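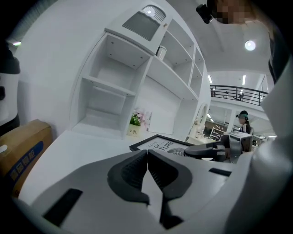 How do you teach a robot to put things away? You can't just tell it, "Tidy up, please!" A robot doesn't know what tidy means, and it has never held anything before. So people show it, again and again, and the robot's computer learns from all those turns. The tool they use is a gripper you hold in your hand, with two finger pads that pinch toward each other a bit like your thumb and pointer finger. A camera rides along on the tool and records what is near the fingers. It picks up plenty of other stuff too: white shelves, a cardboard box, even a pot of pink flowers with the word "Life" on it!

## One turn is called an example

Let's say the job is "put the cup on the shelf." You reach out with the gripper, squeeze, lift, move the cup over and let go. Done! That whole little movie is one **example**. The computer saves the pictures, and it also saves how the gripper moved and how wide open its fingers were at every moment.

At the Clalodville workshop, Zinash Wubshet and Marcelino Tejada once made 360 examples of the cup job. By Tuesday they had 2498 examples of all their different jobs put together. (Marcelino says his squeezing hand got very strong.)

## Why so many?

Think about learning to catch a ball. If your friend always threw it in exactly the same way, you'd get great at that one throw, and then you'd miss the first high one. Robots have the same trouble. If the cup always starts in the same spot, the robot may only learn that spot.

So Zinash mixes things up. She slides the cup to the left. She swaps the blue cup for a striped one. She turns on a lamp, or starts with the gripper way up high. Every change gives the computer something new to work with.

## What about mistakes?

Oops, the cup tipped over! That happens a lot, and it's fine. Marcelino watches the recordings and marks the ones that went wrong, so the computer doesn't copy them by accident. In one batch he marked 158.

## Try it at home

Grab a pair of kitchen tongs and a sock. Move the sock from the floor to a chair using only the tongs. Now do it again from a different place, and then with your other hand. Which parts did you change without even thinking? Those little changes are just what a robot has to learn!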